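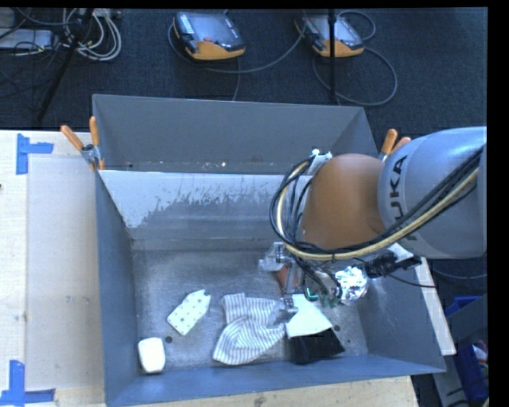

Striped cloth and white fabric in an open-topped gray metal bin, on a pale wooden table.

Mixed textiles are awkward to store in bulk. A folded stack keeps its shape only until the first item comes out of the middle, and a shelf of sheets, dust covers and kitchen cloths rarely survives a week of use. At Plascombe, where the linen for a group of rental cottages is sorted, folding now happens at the end of the process. Until then everything lives in bins.

The choice of bin matters more than its size suggests. Wicker snags loose weaves. Thin plastic bows when it is full and cracks at the rim after a winter in an unheated store. Sheet metal costs more, weighs more and dents, but a dent does not affect its use. Fulard, which supplies bins to laundries and small workshops, rates its mid-size model for 73 liters and recommends filling it to five-sevenths of its depth at most. Above that line, the top layer slides over the rim whenever something is pulled from below.

Sloping walls help. Cloth dropped against an incline settles toward the middle, and a hand can follow the wall down without catching a knuckle in a square corner. Paint wears first on the inner faces. A scraped finish is harmless as long as the surface stays smooth — run a dry cotton rag over it, and any burr will pull a thread.

Sorting by weave works better than sorting by color. Terry and other looped fabrics go in one bin, flat cotton in a second, and anything with a zipper or hook in a third. Stripes and plain white can share a bin if both have been through several washes. New dyed cloth should be kept apart until the rinse runs clear.

Table height is the other variable. Damasceno, a maker of utility furniture, builds its sorting table low, so that the rim of a tall bin comes to elbow level. Wosance sells a similar table with adjustable legs, which suits a room shared by people of different heights. On either one, felt pads under the bin protect the wood and cut most of the noise.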